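Hand-held gripper comparison (produce handling)

Last updated: February

A hand-held gripper comparison is an informal test in which a person carries one or more gripper tools, each fitted with its own camera, through a set of ordinary picking tasks. The results are used to choose fingers, pads and lenses before anything is bolted to an arm. The method is cheap and quick. Its claims are often larger than its evidence.

Background

Grippers were long compared on the arm itself, with the same program run again for each tool. That is slow, and it mixes up faults in the hand with faults in the controller. Hand-held testing removes the arm. Supporters say this isolates the gripper. Critics reply that it also adds a human wrist, which corrects for bad finger design without being asked.

The Madberg trials

The best-known set of notes under this name comes from Madberg, a small testing shop in Lenville. It compared 2 finger designs, called Kahraman and Iltero in the notes, over 17 sessions. Each session allowed 20 attempts per design. Kahraman used a stiff finger with a thin pad, Iltero a parallel linkage with a thicker one.

The notes favor Iltero. They also admit that the same person held both tools in most sessions and knew which was which. No blind test was tried, and it is hard to see how one could be. Drops were recorded, but bruising was not – an odd gap in a study of fruit handling. Madberg's later summary leaves out the sessions run on a Friday, with no reason given.

Choice of objects

Fruit is popular in these tests for plain reasons. It is cheap, it rolls, and no two pieces match. The last point cuts both ways. A set of molded blocks can be bought again by another shop, while a bowl of fruit cannot, and very few write-ups give weights or diameters.
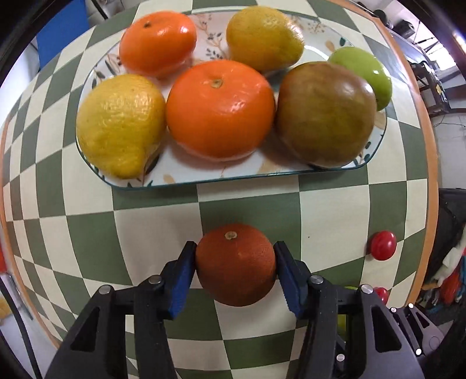
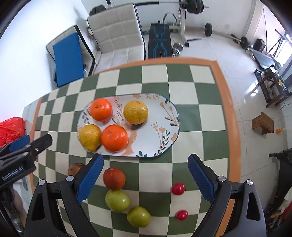
Citrus and other produce on a checkered cloth, from the cameras on hand-held grippers.

Pad texture gets more attention in the literature than it has earned. A rough pad raises friction, but so does squeezing harder, and a person squeezing by hand tends to do the second without noticing. Round citrus is also a forgiving shape. In the first picture a reddish-orange fruit with pitted skin sits between the tips of two fingers with blue textured pads, a hold that says little about how the same pads would treat the small, shiny red fruit lying on the cloth beside it. A fair test would report each size separately and give the closing force. Most reports give one success rate for everything.

Camera placement

A camera on the tool sees what the fingers see, which makes it useful for training and for finding out why a grasp failed. Wide lenses keep both fingers and much of the table in view at the cost of bent straight lines. Software can flatten the bend, though stretching near the edges makes sizes there hard to judge. Claims that one lens "improves grasping" should be read with care when the person holding the tool was looking at the table directly.

See also
Parallel linkage
Finger pad materials
Wrist-mounted cameras
Wide-angle lens correction
Test object sets

Filed under: Robot hands | Testing methods | Articles needing more sources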